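# Moderating Comments on Club Social Media Accounts

Plindel Boxing Association – Guidance for Affiliated Clubs

This page explains how an affiliated club sets up and carries out moderation on the public accounts it runs in its own name. It applies to pages, group pages, video channels and short-message accounts. It does not apply to the private accounts of boxers or coaches, which are dealt with in the Athlete Handbook.

Clubs that share an account with a leisure center or a school should agree in writing which organization moderates comments before following the steps below.

## Before you begin

You will need:

- the login details for each account, held by two adults who have completed the online safety module
- a club email address that is not tied to one person
- the current Code of Conduct for Members and Spectators
- a folder, on paper or on a shared drive, in which records can be kept privately

Check that the recovery email and telephone number on each account are current. Many clubs find that an account is still linked to a former coach's phone. Correct this first. If the platform offers two-step login, turn it on for every person who has access.

Remove access for anyone who no longer has a role at the club. On most platforms this is done under Settings, then Page Roles or Account Access, although the wording changes from time to time.

## Step 1. Write a comment policy

A comment policy tells readers what will be removed. It should be short enough to fit in the "About" section of the page. The association's model text may be copied in full:

> This page is run by members of the club. We welcome discussion of bouts, results and training. We remove comments that threaten or insult any person, that refer to a person's race, religion, sex, disability or sexuality in an abusive way, or that give private information about anyone. We may block accounts that post such comments more than once. Decisions on results are made by officials and cannot be appealed through this page.

The model text is well under 300 words, which is the limit the association sets for these notices. Clubs may add their own wording within that limit. Binutside Amateur Boxing Club, for instance, has added a line asking spectators not to name boxers under 18 in comments on bout videos.

Pin the policy to the top of the page, or link to it from the profile if pinning is not available.

## Step 2. Turn on the platform's filters

Nearly all platforms allow the account holder to hide comments that contain certain words. Open the moderation settings and do the following:

1. Switch on the standard profanity filter at its middle setting. The highest setting tends to hide ordinary boxing terms such as "knockout" and "beat."
2. Add the association's word list, which is available on request from the safeguarding desk. Do not publish the list.
3. Add common misspellings and spaced-out versions of the words that have caused trouble on your own page.
4. Set new comments on posts showing junior boxers to "hold for review."

Test the filter from a second account. Post a harmless comment, then one containing a listed word, and confirm that only the second is hidden. Delete both when finished.

Clubs using the Sanetti dashboard to manage several accounts at once should note that filters set there do not replace those on the platform itself. Both must be switched on.

## Step 3. Draw up a moderation schedule

Comments arrive in large numbers after a show, particularly when a home boxer has lost on points. A schedule prevents the work from falling on one person late at night.

For an ordinary week, one check in the morning and one in the early evening is enough. For the evening of a show and the day after it, name two moderators and divide the hours between them. No moderator should be on duty past 10 p.m. If comments cannot be watched overnight, restrict them at that time and reopen them in the morning. Restricting comments for a few hours is an accepted practice and needs no announcement.

A boxer should not moderate comments about his or her own bout. The same applies to parents and to the coach who worked the corner.

## Step 4. Decide what to do with a comment

Read the comment in full, along with the post or reply it answers. Then use the table.

| Type of comment | Action |
|---|---|
| Criticism of a performance, a decision or the matchmaking | Leave in place |
| Swearing that is not aimed at a person | Hide if the post concerns juniors; otherwise leave in place |
| Insult aimed at a boxer, coach or official | Record, then hide |
| Repeated insults from the same account | Record, hide and block |
| Abuse based on a protected characteristic | Record, report to the platform, hide and block |
| Threat of violence, or a home or work address | Record, report to the platform and to the police, and tell the person concerned |

Strong criticism is part of the sport. A spectator who writes that a boxer was slow, badly prepared or fortunate to get the verdict has not broken the policy, and removing such remarks usually leads to more of them.

Where two moderators disagree, hide the comment until a third officer of the club has looked at it.

## Step 5. Keep a record

Make the record before hiding or deleting anything. Take a screenshot that includes the account name, the comment, and the date and time. Open the commenter's profile and copy the web address into the record, as display names are easily changed.

Each entry should state:

- the platform and the post
- the exact words used
- the person at whom they were aimed
- the action taken and by whom
- whether the matter was reported, with any reference number

Store the entry in the private folder. Screenshots must not be kept on a moderator's own phone after they have been filed, and must not be forwarded to boxers' group chats.

## Step 6. Support the person concerned

Tell the boxer or official that abusive comments have been removed, unless he or she has asked not to be told. Do not read the comments out or send copies unless requested. For anyone under 18, speak to a parent or guardian first and inform the club welfare officer.

Advise the person not to reply. Members must not try to find out where a commenter lives or works, and must not visit or telephone that person. This remains the case even when the commenter is known locally. Confrontations of this kind have in the past exposed members to complaints and, in some instances, to police action.

## Step 7. Display the policy at the gym

The comment policy should also be on view where members train and where spectators enter. Print it in large type, place it in a plastic sleeve or light frame, and hang it at eye level near the sign-in desk. Clubs that rent their premises should ask the landlord before drilling. Removable adhesive hooks are acceptable for lightweight notices, provided that the surface is clean and the weight stated on the packet is not exceeded.
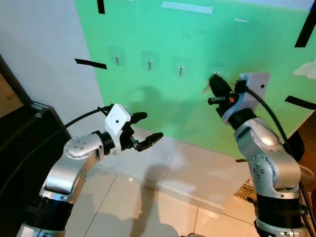

*Clear adhesive hooks fixed in a row on a light green panel.*

Notices near the ring or the bags should be flat to the wall, with no projecting hooks or frames. At the Pascual Hall, where several clubs hold shows, the notice is displayed in the foyer and visiting clubs need not bring their own.

Replace the notice whenever the online policy is changed, so that the two versions match.

## Step 8. Review the arrangements

Review the word list, the schedule and the list of account holders each March, ahead of affiliation renewal. Go through the record and note whether particular posts drew a high number of hidden comments. Live results and weigh-in photographs are the usual ones. The club may choose to close comments on these altogether.

Records that did not lead to a report may be deleted at the review. Records connected with a police matter must be kept until the police confirm that they are no longer required.

## Common problems

**The platform has rejected a report.** Use the appeal option and attach the earlier entries for the same account. The comment may stay hidden on your page whatever the platform decides.

**A blocked person has returned under a new name.** Record the new account, block it and add a note to the original entry.

**The abusive account belongs to a member of another club.** Do not contact the member. Send the record to the safeguarding desk, which will write to the other club.

**A moderator is being abused personally.** Take the moderator off the schedule for as long as he or she wishes and treat the comments in the same way as any others.

Requests for the word list, and questions on any of the steps above, should be sent to the Plindel safeguarding desk from the club's own email address.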